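Station check before recording – garment handling, Felau bench
Filled in Sunday, before the first block of 100 examples

1. Emergency stop pressed and reset. OK.

2. Arm joints and covers. OK, no play at the wrist.

3. Finger screws. OK. Retightened one after the last block, marked with paint pen.

4. Cables at wrist. OK for now. Check again at 200 examples.

5. Wrist view and room view both recording. OK. Clocks matched on the Ferri logger.

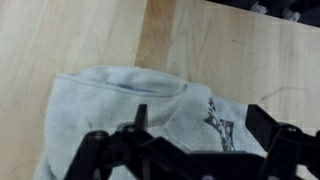
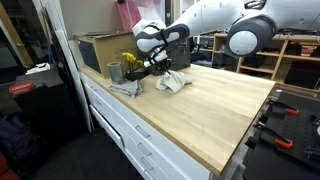 Gray cloth on the wood bench top, wrist view and room view.

6. Garment start position. Comment: crumple it fresh for each example. Operators on the Flalar set kept dropping it the same way, and we had to throw out 104 of them.

7. Bench top clear within reach of the arm. Needs action. Hand tools go back in the drawers before the arm is enabled. Drawers fully shut, too – an open one is a trip hazard.

8. Floor by the operator's side. Bags and cords moved away from the walkway. Done at 9:15.

9. Grip force limit. Set to the Plirkbridge value. Do not raise it to get through a thick fold. Stop, mark the example as failed, and keep it.

10. Disk space. Enough for around 400 examples.

Result: cleared to record once item 7 is closed. Item 4 carries over to the next sheet.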